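# Student project: two-arm setup, pinning notes on a board

**flitport_ee** wrote on 22 August 2022:

We have 4 students on our senior project and two arms on one table. The task is to pick up a card, hold it on a cork board with one arm, and push a pin through it with the other. We demo in December. Right now we have no pins in play. We are only doing approach moves over the board. Has anyone here done a two-arm task for a class, and what would you do first?

**proditz** wrote:

Drop the pins. A pin is small, it rolls, and it needs force straight down. Any tilt in the wrist and it bends. My class tried something close to this with one arm and lost most of a term on the pin alone. Do the card first and hand it from arm to arm.

**flitport_ee** wrote:

The pin is the part our advisor signed off on. We could use bigger push pins with a long grip. I don't think we can swap the task this late.

**posance42** wrote:

I disagree with proditz. Pins are fine if the board can't move. Is yours fastened down? If it slides even a little, every position you saved is wrong and you will blame the calibration for it.

**flitport_ee** wrote:

It just lies flat between the arms. We put it back by eye each morning.

**posance42** wrote:

Then that's your first job. Clamp it, or put tape marks at the corners and check them before every run. Clamps are better, but keep them out of the way of the lower finger. Also write down how many runs you have recorded and throw out any where the board was moved.

**proditz** wrote:

Agree on fixing the board down. I still say the pin is too much. How many runs do you have?

**flitport_ee** wrote:

2,000 approach moves, single arm. The plan was 3,000 before we start with both arms together.

**proditz** wrote:

Stop there. More single-arm runs won't tell you how the two arms get in each other's way. Do slow two-arm runs now, even bad ones.

**duong_k** wrote:

Same advice. We had 2 arms on a narrower table and the elbows were the problem, well before the grippers were. Set a line down the middle of the board that neither arm crosses unless the other one is parked. It costs you time per cycle but you can remove it later. Check your cable slack with the arms fully stretched too.

**flitport_ee** wrote:

OK. Plan for this week: fix the board down, set the middle line, park one arm upright on the left while the other works, then swap. Pins stay in the project but they wait until the card works. I'll post the cycle times when we have them.

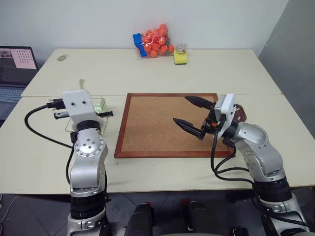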